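Zokuvent
How we look after the laundry cell at Nukden, a small thread. I write it mostly for the people who take it over in March. 1/8 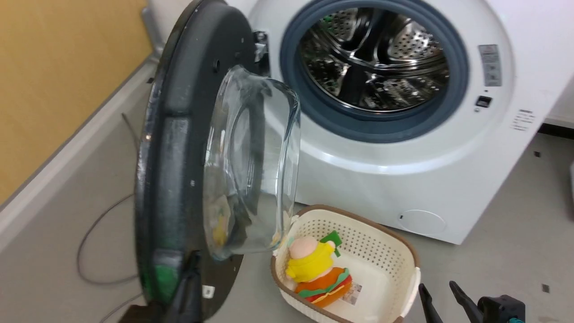 2/8
Start with the door. Open it completely before you touch anything on the robot. The arms learned the door position with the hinge at full swing, and if it stands even a little bit closed, the left gripper meets the black ring too early and the wrist gives a force error.

3/8
Fingers. We change the pads every 3,000 cycles. The left set goes first, because it does all the door work. Last change was at 771 cycles, much too early, and it was my fault: I tightened the screws by feel. Please use the small torque driver from the Coughlan box.

4/8
After new pads, do the zero again. Close both grippers fully, wait until the current is stable, save. If you skip this, the fingers stop a little open and a thin sock falls out.

5/8
Error 421 in Muteo means "grip lost". Most times it is dust on the pads. Wipe with a dry cloth, no alcohol – the rubber becomes hard from it and then you have the error every day.

6/8
Basket stays on the floor in front of the machine, between the door and the right arm. I test with one plush toy in it before I give the cell any real laundry. A soft toy is more difficult than a towel, so if the right gripper can lift it from the basket and bring it over the rubber gasket, I am satisfied.

7/8
Cables. Every morning at 7:30 I look that no cable lies where the door or the basket has to move. Also look at the wrist cables when the arm is in its lowest pose. They have to hang with some slack there, if they are tight, open the second clamp and give them more.

8/8
Still open: the wrist camera has problems with reflections from the drum. I lowered the exposure and it is better, but in the afternoon it still loses the edge of the gasket sometimes. If somebody solved this with a steel drum, please write to me.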